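# The long, slow death of the dining table

My mother-in-law's dining table seated 10 and was used, by my count, at Easter and for tax. The rest of the year it wore a runner and a bowl of ornamental pears, and children were told to walk around it.

When she downsized in April, the table was offered to each branch of the family in order of seniority, like a minor title. We all declined. My sister-in-law said it wouldn't go with the couch. My husband said it wouldn't go up the stairs, and he had plainly measured them with hope in his heart.

It ended up with Bronwyn Nepia, who runs a second-hand furniture barn outside Hebden and has the weary kindness of a vet. She had 62 dining tables when I visited, stacked on their ends like cattle that had given up.

"People cry when they drop them off," she told me. "Then they ask if I'll pay for the petrol."

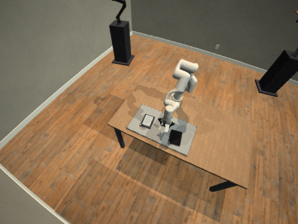 She can date a marriage by its extension leaf. Couples who set up house in the seventies bought dark and heavy, with turned legs you could moor a ferry to. Their kids bought pine and then regretted pine. Now the kids' kids eat on the couch with a bowl balanced on the sternum, and the big tables come to Bronwyn at a rate of two a week.

What does sell is anything that claims to be something else. Trestles go as desks. Sideboards go as "media units", a phrase Bronwyn says with her eyes shut. A kitchen table with scorch marks will be gone by Saturday lunch, because somebody from the city has decided the scorch marks are a colour.

Tamsin Hinds was one of those somebodies. She bought a table from the barn three years ago for a share house in Clomach, and it has since been a sewing bench, a seedling nursery and, for one bad winter, a place to put the mail. Dinner has been served on it twice. "Both times we had to eat fast," she said. "There was fabric underneath."
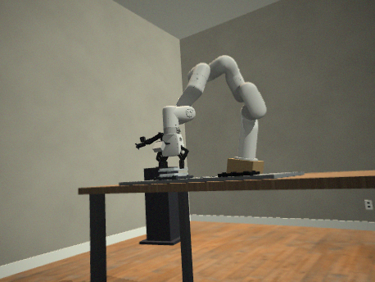
*A table earning its keep between meals.*

The architects are no help. Meriem Helmy, who draws apartments for a living, says the dining room was the first thing developers took out and the last thing buyers noticed was missing. In its place came the island bench, at which a family may sit in a row, facing the sink, like people waiting for a bus.

She isn't sentimental about it. She grew up with a formal dining room and remembers mainly the cold. But she has started sneaking a nook into her floor plans - a window, a bit of wall, room for four chairs - and labelling it "study" so it survives the costing meeting.

Abelardo Gaete takes a harder line. He restores tables in a shed behind the Cotia bakery and believes a household without one is basically camping. He is 70, and has eaten breakfast at the same slab of timber since he was apprenticed. He showed me the dip worn by his left elbow. I said it was lovely. He said it was posture.

His advice to the tableless is to start small and own nothing that needs a coaster. A guest who's frightened of the furniture goes home early, though he conceded that this depends on the guest. 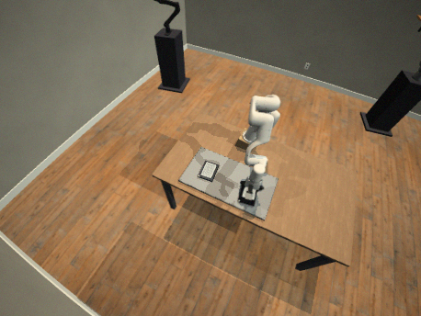 **So what should you do with the big one you've just inherited?**

Keep it for a year before you ring anyone. Put it where you'd be annoyed to have it, take off the runner and let people dump their keys on it. If you're still walking around it sideways by next winter, give it to a cousin with a verandah.

I put this to Bronwyn, who thought a year was generous. She has a customer who came back for his parents' table after a fortnight, having found he couldn't do a jigsaw on the floor with his knees the way they were. She'd already sold it. He bought a different one, slightly worse, and rings her now and then to complain about the wobble.

As for my mother-in-law, she eats at a card table by the window, in the sun, with the radio going. The pears came with her. They live on top of the fridge.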